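Hi again, it's Marlies Kuster, and I want to talk about baskets. Yes, baskets! I love them. I have 9 at home and my sister says that's too many, but she keeps borrowing them.

So let's start with a question a boy named Otto mailed me in July. He wanted to know why baskets have holes. Wouldn't stuff fall out?

Well, small stuff would! Try carrying rice in a basket with holes and you'll have a trail all the way down the hall. But for bigger things, like fruit or balls or gloves, holes are great. Air can get in and out, so things don't get stuffy. Crumbs and sand drop through. And a basket with holes uses less plastic or metal than a solid one, so it's lighter to lift.

There are other ways to keep things together too. A wire basket can hang on a wall, up off the table, which leaves more space to work. A zip-top bag is see-through, so you can peek at what's inside without dumping it all out (I still dump it all out, sorry, Mom).

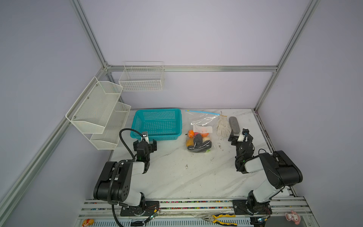

Three kinds of holders: wire baskets on the walls, a turquoise basket with holes, and a clear zip-top bag.

Now for sorting, my favorite part. Sorting means putting things into groups, and the fun bit is that you get to pick the rule! You could sort by color, so everything orange goes in the basket. You could sort by shape, with round things in one place and long things in another. Or you could sort by what things are for: toys here, tools there, gloves and sponges somewhere else.

My friend Lempi Suominen sorts her buttons by how many holes they have. She has 1,059 buttons. It took her a whole rainy afternoon and two mugs of cocoa, and then her cat walked through them.

Picking things up takes some thinking as well. Look at your own hand when you reach for a tangerine. Your thumb goes on one side and your fingers go on the other, and they start out wider apart than the fruit. Then you close them, gently, or you get juice up your sleeve!

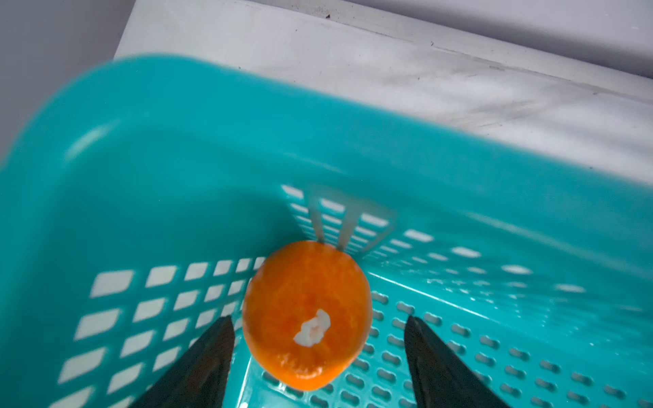

Something orange in a teal basket, with room on both sides.

Bags are harder to pack and unpack than baskets. A basket keeps its shape and just sits there with its mouth open. A bag flops. That's why it helps to use both hands, one to hold the bag and the other to reach in.

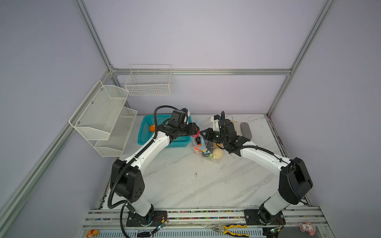

Want to try it at home? Find a basket, a bag and a pile of small things (ask first if they aren't yours). Put everything in the bag, then move it to the basket one piece at a time, using only your thumb and one finger on each hand. Round things like to roll away! Soft things squish, and flat things are the worst, so save those for the end.

Then tip it all out, pick a new rule and sort it again. Write and tell me which rule you picked. Otto went with "things my dog would eat," and his pile was very big.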